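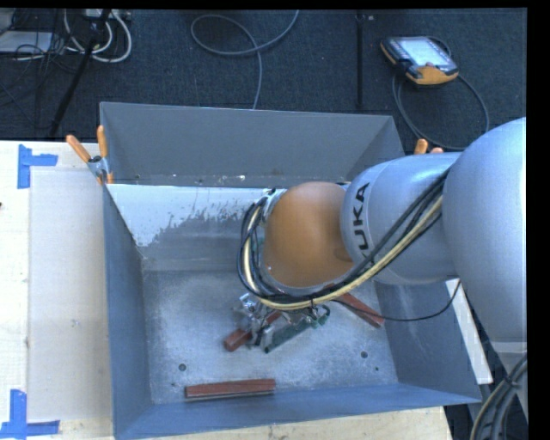

Senior Business Studies > Unit 3 > Stock and Storage

Chapter 7: Holding Stock

Every business that sells goods has to keep them somewhere. A corner shop has a back room. A furniture maker has a shed full of timber. Costs money either way, even when nothing moves.

This chapter looks at what stock is, why firms hold it, and what happens when they hold too much or too little. Have your notes from Chapter 6 handy, the cash flow tables come up again.

Start with a case. Castness is a paint wholesaler with 1150 tins on its shelves in April. It sells 200 a month. Nearly six months of paint, then, all of it paid for, none of it earning. The owner calls that safe. The bank calls it money tied up. Who's right? Depends on the supplier, the season, the colour of the tins even (nobody wants last year's beige).

Compare Akinola, a bakery. Flour in on Monday's truck or the ovens stop. Very little stock, very little room for error. A late delivery can cost a whole mornings trade.

Key terms for this chapter: raw materials, work in progress, finished goods, lead time, buffer stock, re-order level. Learn the last two together, students mix them up evrey year.

Before you read on: think of a shop near you that ran out of something. What did the customers do? Jot it down, you'll need it for Activity 2 on page 43.

Related chapters
Chapter 6: Cash Flow at Surus
Chapter 8: Choosing a Supplier
Case file: Arari and the Empty Shelf, p. 39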